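The quote for the arm was the easy part. Yetunde Abubakar, who plans equipment for Lovach, a grocery chain with 18 small stores, had that figure in hand by October. Everything the arm would have to work next to took another seven months to price.

Lovach wants a checkout counter where a robot can move produce from tray to scale and a customer can pay without a clerk. Its test counter in Heltville uses ordinary retail hardware: a kiosk with a receipt printer, a barcode scanner, a scale. 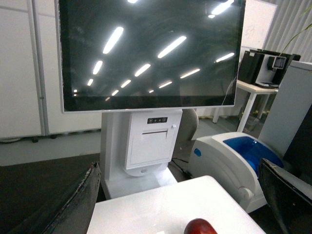
The kiosk at Heltville, with its screen off and the receipt printer below.

Abubakar's first budget put the kiosk on one line. It now has four, covering the stand, the screen, the printer and the cabling. Paper rolls and screen cleaning went into the yearly running costs. She set aside $3000 for fingers and other wearing parts on the gripper, and says she would go higher for a second site.

"People send me the price of a robot," she says. "I ask them what the counter costs."

Tamara Anghel of Bogdan, the integrator on the job, bills setup by the hour. Her estimate was 308 hours, and nearly a third of that went to the layout of the table. If the scale moves, the arm's positions have to be taught again, and that goes on the invoice too.
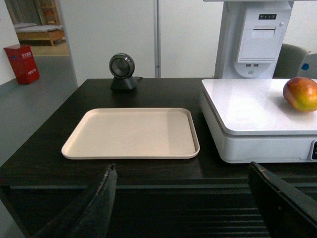
Tray, scanner and scale on the test table. The mango is on the scale.

Anghel advises buyers to pick the scale and scanner first and get their dimensions in writing before asking for robot quotes. She also wants a spare of each on the shelf. Lendine, which leases the arm to Lovach, offers a service plan that covers the arm and gripper but none of the counter equipment.

Abubakar has asked for money for two more counters in next year's plan. The request includes training hours for store staff, an item missing from the first one.

Contact us | Copyright 2024 | Back to top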